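白い作業面 汚れと擦れの記録(Gastholm工房)

Gastholm工房 > 設備 > 作業面 > 記録ページ
最終更新 2023-08-24 担当 Rakiya Nwankwo

Gastholm工房の共用作業面について、表面の状態と手入れの方法をまとめたページ。対象は第2作業室の白い作業面で、管理番号は747。黒い面と木の面は別ページに分けてある。汚れの種類は見た目だけで特定しないこと。成分まで知りたい場合は、拭き取った布を袋に入れて設備係に渡す。

用語

記録票に書く語を統一する。以前は「シミ」「点々」「こすれ」などが混在し、Segundo Giraldoが過去の票を整理したときに同じ汚れが三通りの名前で出てきた。以後は次の語だけを使う。

付着
面の上に載っているもの。爪を軽く当てると縁に段差を感じる。色は問わない。

着色
面に色が入ったもの。段差なし。中性洗剤で三回拭いても濃さが変わらないときに初めてこの語を使う。

線跡
細い線状の跡。鉛筆、物を引いた跡、ゴム足の跡を含む。原因がわからなければ原因欄は空欄のまま出してよい。

曇り
拭き残しなどで艶がまわりと違って見える範囲。艶消しの面では正面から見えにくい。低い角度から確認する。

写真で見る表面

747 作業面、短い跡と弧状の線
茶色から黒の小さな汚れが、ゆるい横向きの破線状になって縦の帯に散っている。乾いた付着物または土汚れのように見えるが、写真では段差の有無を判定できないため、分類は「付着(未確認)」とした。その右に薄い灰色の細い線が弧を描く。鉛筆または擦れに近い見え方で、分類は「線跡」。奥には縁が水色の丸いものがあり、緑と白の印刷が少し見える。面の艶は消えており、右奥の側はわずかに青みがかった灰色に写る。色味の差は着色として数えない。 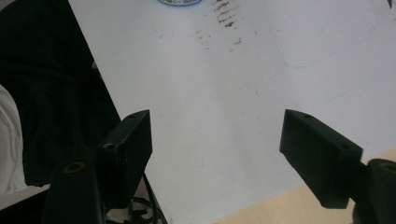 清掃の手順

1. 面の上の物を片付ける。底が丸い容器は底も拭く。底に付いた汚れが輪になって移ることがある。
2. 乾いた刷毛で粒を払う。先に濡らすと、粒を引きずって線跡を増やす。
3. 固く絞った布で一方向に拭く。往復しない。布は一面ごとに折り返す。
4. 付着が残った箇所だけ、中性洗剤を40倍に薄めたもので湿らせた布を置き、一分待ってから拭き取る。
5. 線跡には白い消しゴムを使う。力を入れず、線に沿って短く動かす。消しかすは刷毛で集める。
6. 水拭き、乾拭きの順で仕上げる。縁の下側に回った水も拭く。
7. 記録票に作業前と作業後の分類を書く。

金属のへらとメラミンスポンジは使用しない。艶消しの面が部分的に光り、元に戻せない。プラスチックのへらは可。ただし角を落としたものに限る。Tronicoの備品棚、上から二段目に入っている。

溶剤は原則として禁止。油性インクの場合のみ、Folasade Ezeに連絡してから無水エタノールを綿棒で使う。綿棒は一回ごとに交換し、使用後の綿棒は蓋付きの缶へ入れる。

見落としやすい点

真上からの照明だけでは薄い線跡が消える。部屋の照明を落とし、手持ちの灯りを面に対して低く当てると見つけやすい。弧状の線は途中で切れて見えることが多いので、両端を指でたどってから票に書き込む。二本に見えた線が一本だった例がGristedhamの別室で続いた。

小さな付着が並んでいるときは、一つずつ書かずに帯としてまとめてよい。書く内容は帯の向き、色、長辺の長さの三つ。長さは定規で測り、目測の値は括弧に入れる。

面の端にある小さな暗い点は、汚れと欠けの区別がつきにくい。拭いて取れなければ欠けの可能性があるものとして、票の備考欄に「端部、要確認」と書く。補修用のパテを自分で詰めないこと。

記録票の書き方

票番号は年と通し番号で付ける。今年の最初の票は2023-1、前回の点検分は2023-97。番号を飛ばした場合も後から詰めない。

記入例
面 747
位置 中央奥
分類 付着(未確認)
色 茶〜黒
処置 刷毛、水拭き、洗剤布
処置後 担当者が記入
備考 右に線跡あり、別票

位置は作業者が手前に立った向きで書く。立つ側は面の手前縁に貼った管理番号の札を基準にする。札が剥がれていたら、先に札を貼り直してから点検を始める。

写真を追加するとき

一枚につき説明は二、三行までを目安とし、分類の語を必ず一つ入れる。色の補正はかけない。白い面は自動補正で明るく飛びやすく、薄い灰色の線が最初に消える。補正前のデータが残っていない写真は掲載しない。

寸法を示したい場合は、説明文に測った値を書く。写真だけを見て長さを推定した値は載せない。撮影日は票のほうに書き、このページには書かない。

変更の記録

・用語に「曇り」を追加。提案はHeather Ashby。
・手順4の希釈を統一。部屋ごとに違う濃さで作っていたため。
・747の写真と説明を掲載。
・金属のへらを禁止する一文を手順の下へ移動。
・次の一斉点検は12月。対象は白い面のみ。

問い合わせ
汚れの分類について Rakiya Nwankwo
洗剤と溶剤について Folasade Eze
票の番号と保管について Rakiya Ajayi(Kwok棟の事務室)

関連ページ
黒い作業面の記録
木の作業面の記録
備品棚の一覧
記録票の用紙(印刷用)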